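### 3.2 Surface colour and reported comfort in small workrooms

The second part of the study dealt with wall and floor colour. Earlier work on office interiors has mostly used large open-plan floors, where any one wall takes up a small share of what a person sees. We were interested in rooms and enclosures small enough that the walls fill most of the view, and in whether strong colours are judged differently there.

Rooms were drawn from four sites: Sorkton, Skutside, Mokoena and Zendbridge. At each site we recorded the main wall colour, the floor colour, the finish (plain, patterned or mottled) and the type of lighting. Colour was matched by eye against a printed fan deck under the room's own lights, by two people working separately. Where they disagreed by more than one step on the deck, a third reading was taken and the middle value kept.

Mottled finishes gave the most trouble. A plain painted wall can be matched to a single chip, but a wall with darker streaks over a lighter base has no single value. We recorded both the base and the streak colour, and used the base in the main analysis. Figure 4 shows a finish of this type, with darker crimson over brick red, above a dark grey floor.

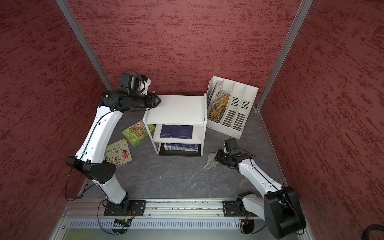 **Figure 4.** Mottled red walls and dark grey floor. Photo: Shih-chieh Chang.

A total of 590 questionnaires were returned. Each asked the respondent to rate the room they worked in for warmth, brightness, size and overall comfort on a seven-point scale, and left a space for comments. Respondents who had used the room for less than 30 days were left out of the comfort analysis, as first impressions of a strong colour are known to fade. Their ratings of brightness and size were kept.

Red and orange rooms were rated warmer than blue and green rooms at all sites, although thermostat settings were the same within each building. The difference was largest at Skutside, where the rooms face south and get little direct sun. Ratings of size went the other way. Rooms with dark or saturated walls were judged smaller than pale rooms of the same floor area, and a dark floor added to this effect only when the walls were also dark.

Overall comfort did not follow colour in any simple way. People in strongly coloured rooms used more of the scale, giving both the highest and the lowest scores, while scores for off-white rooms gathered near the middle. Nearly 40 per cent of the written comments from the red rooms mentioned glare or tired eyes, and several of these also mentioned the lights. As most of the red rooms at Mokoena still had older fluorescent fittings, we cannot separate the two causes with the present data.

Finish had a small effect. Mottled walls were rated slightly less bright than plain walls with the same base colour, which would be expected if people respond to the average of the two tones. When the analysis was repeated using a value midway between base and streak, the difference was no longer significant. Obsa Hailu has suggested that the midway value should be used from the start in later surveys, and we have adopted this for the follow-up at Zendbridge.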